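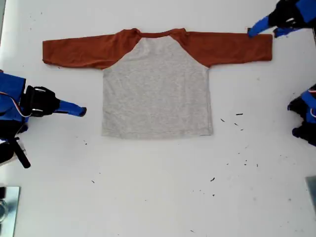

29 April 2019

Our club was invited to the open day of the Plutmont sailing harbor, and I went for the whole day, because in March I had promised to write a report for the members who could not travel. My English is a second language, so please forgive the small mistakes.

The bus from Dretton takes 60 minutes and stops directly at the harbor gate. Entry was free. At the gate you receive a paper with the program, and I advise you to read it before you walk in. I did not do this, and so I missed the first rigging lesson.

## The boats

There were 17 boats open to visitors, most of them small cruisers and a few racing dinghies. You must take off your shoes before you step on board, and there are boxes for them on the pontoon. I visited the *Grímsdóttir* first. She is the oldest yacht in the harbor and sails in the long race to the islands every summer. The race is 109 miles, and the crew sleeps in turns, three hours each. Below deck it is darker and smaller than I had expected. The chart table is very beautiful, but a tall person can't sit at it.

The crew answered every question with patience, also the question about seasickness, which I think they hear often.
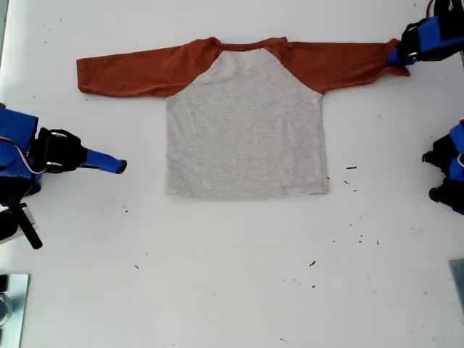
*Long-sleeved raglan shirt, gray with rust-orange sleeves.*

## The sail loft

After lunch we went to see Jovitz, the sail loft behind the boat yard. Visitors go in small groups, and the wait was long, but it was the best part of my day. The floor is kept very clean and everybody walks on it in socks. The sewing machines are placed in pits, so the sailmaker sits lower than the floor and the sail slides flat over it. I had never thought about how such a large piece of cloth is moved under a needle.

We saw a torn mainsail with the repair half finished. The sailmaker explained that the sun damages the thread sooner than the wind damages the cloth, and that a cover is cheaper than a new sail. For our club boats this is good advice, and I have written down the prices for anyone who wants them. 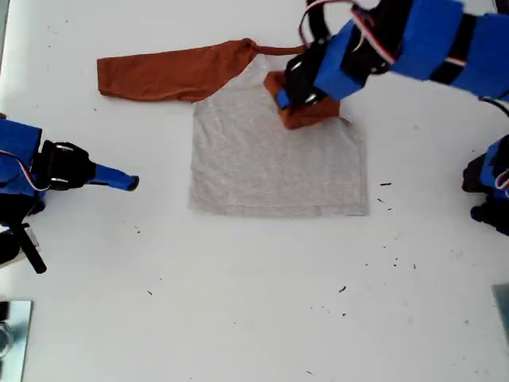 *The small raglan T-shirt, laid flat.*

## On the water

At 3 in the afternoon there was a short race for the juniors, two rounds inside the breakwater. The wind was light and came from the land, with many changes. The boats that stayed close to the wall found more wind and won clearly. I watched from the pier with a coffee, which was too expensive, and with a fish roll, which was correct in price and very good.

I had also put my name on the list for a trial sail, but the list was already full. If you go next year, do this first! 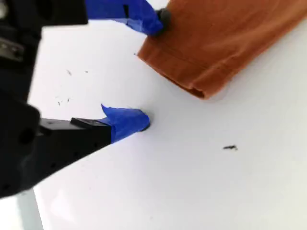

*Rust-orange fabric on the white surface.*

## Practical notes

- The last bus to Dretton leaves early, before the prizes are given.
- Toilets are only in the clubhouse.
- Bring shoes with a light sole, and a warm jacket for the pier.
- Dogs are allowed on the pontoons but not on the boats or in the loft.

The harbor offers a beginners' course over four weekends in the summer. I took some copies of the leaflet, and they are on the shelf next to the tide tables in our club room.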